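The Bed Is Not a Shelf

Mechthild Aigner spends her evenings in Flerkbridge clearing other people's bedrooms. Her clients mostly have the same trouble. The bed is the largest flat surface in the room, so that is where the day gets put down. A checkered spread hides very little of it.

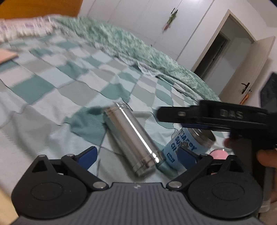 Start with drinkware

Aigner takes bottles, cans and mugs to the kitchen first, on one tray. Small items go next, then blankets. She allows 2 trips and folds last.

"If you fold first, you fold around the bottle," she says.

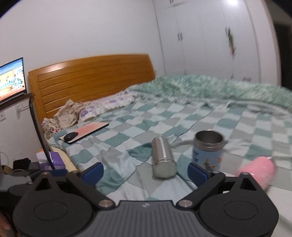
A silver cylinder and a light blue mug on the checkered sheet.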